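Two weeks with the Desia 2

My old phone finally gave up in October, after a long spell of switching itself off at 13 per cent battery. I had put off replacing it because I don't enjoy shopping for phones.
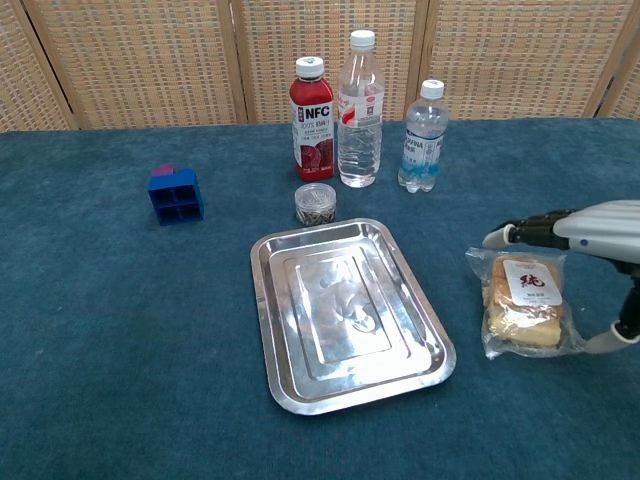
Why I picked it

I wanted something smaller than what most shops stock. The Heinonen was on my list as well, but it costs £800 and I couldn't see what I'd get for the extra money apart from a better zoom. The Desia 2 weighs 135 grams and fits in a shirt pocket. I ordered the grey one from Navinton. There is also a dark green, but it was out of stock and they couldn't give me a date.

Setting up

I copied everything across on Sunday morning. Contacts and photos moved without trouble. My text messages stopped halfway and I had to start that part again. The banking app wanted a code sent to the old phone, which by then I had wiped, so that meant a call to the bank.

There are a few apps on it I didn't ask for. Most can be removed. The weather one can only be switched off.

Daily use

The battery gets me through a full day with a bit left over. I read a lot in the evenings and don't play games, so yours may go faster. The screen is fine indoors and slightly dim outside at midday, even with the brightness turned right up.

Calls are clear. Elżbieta Olszewski, who I ring most weeks, said I sounded less like I was in a cupboard. The speaker is thin for music, and I've gone back to using the old Hoser headphones. They paired first time.

The fingerprint reader is on the side, under the volume keys, and I still press the wrong one when I pick the phone up left-handed.

The camera

Good enough in daylight. Indoors it takes a moment to focus and the colours come out a little warm. I've turned off the setting that smooths faces.

I haven't tried the new software update yet. A few people on the Navinton forum say it moves the quick settings around, so I'm leaving it until next month.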